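Skultdale Water Users' Forum
Print
E-mail
29 March 2021

1/ The Forum has today published its summary of the household water survey carried out across Skultdale and Cleker. We are grateful to the 3,535 households that returned a form. The main points are set out in this thread.

2/ The survey opened in November and asked about hardness, pressure, billing and use in the home. Forms were accepted by post and online. Replies received after the closing date have been kept but are not included in the results.

3/ Hardness was the subject raised most often. Residents of upper Cleker reported scale in kettles and shower heads well before those on the Skultdale side. The two areas are served by separate boreholes, and the difference was expected.

4/ Hard water is safe to drink. Households wishing to fit a softener should keep one unsoftened tap for drinking and cooking. A fitter can advise on where the unit should be placed.

5/ On pressure, most complaints came from the terraces above the Lakatos reservoir. Low pressure there is worst in the early evening. The supplier, Esadis, has agreed to log readings at 3 points on the main and to share them with the Forum.

6/ Bathing habits were covered in the second part of the form. Households with both a bath and a shower were asked which they used more often, and how full the bath was usually run.

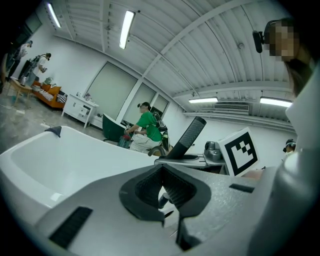

A white freestanding bathtub. Large tubs can take a good deal more water than a short shower.

7/ Many respondents did not know how much their bath holds. The maker's leaflet normally gives the figure, measured to the overflow. It may also be worked out from two meter readings, taken before and after filling, with no other tap in use.

8/ Residents without a meter may ask for one. The survey found that some 2,000 of the homes replying are still charged on the old fixed basis. The Forum does not recommend either method of charging, as the better choice depends on the size of the household.

9/ Several replies asked about lead pipes. Properties built before the estate road was laid may still have a lead supply pipe between the boundary and the kitchen tap. Owners may request a test through the supplier's customer desk.

10/ The full summary runs to 15 pages. Paper copies are held at Skultdale library and at the Cleker parish office. A large-print edition may be requested in writing.

11/ Comments on the summary should be sent to the Forum by post or through the contact form. Individual billing disputes should be addressed to Esadis in the first instance.

Print this thread
E-mail this thread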